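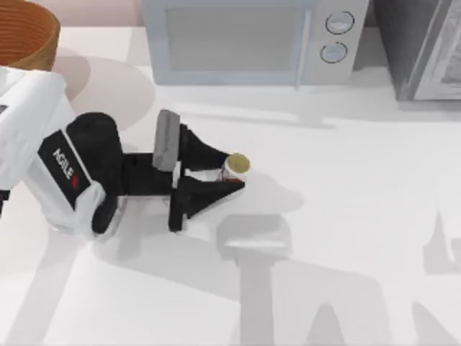 Cusix Casework Kit: first impressions

Jan 23, 2021

I help tenants and refugee families put together rights complaints, and I've waited years for a tool like this! Cusix keeps statements, dates and supporting papers in one timeline, and it works offline (a lifesaver in Skomside, where our office connection drops all day).
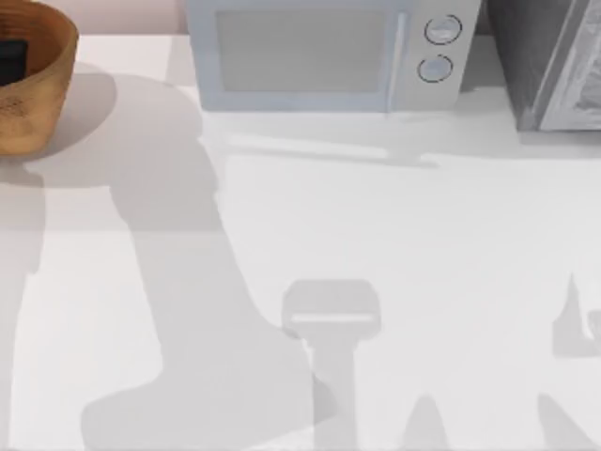

Setup took 15 minutes. I moved over 23 open cases from our old spreadsheets and lost only a couple of column headings, which I retyped.

What I love

The consent form! It asks before every share, in plain language, and a person can take a name back out later. The Lindgate template for detention complaints is great too, and I've used it twice already.

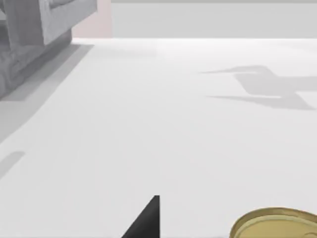 What could be better

Search is slow once you pass 800 documents, and the export to the Mahmoudi format drops footnotes.

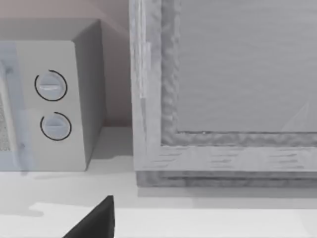
I wrote to support about the footnotes and they expect a fix in February. Small groups get 2 free logins, so try it with a colleague.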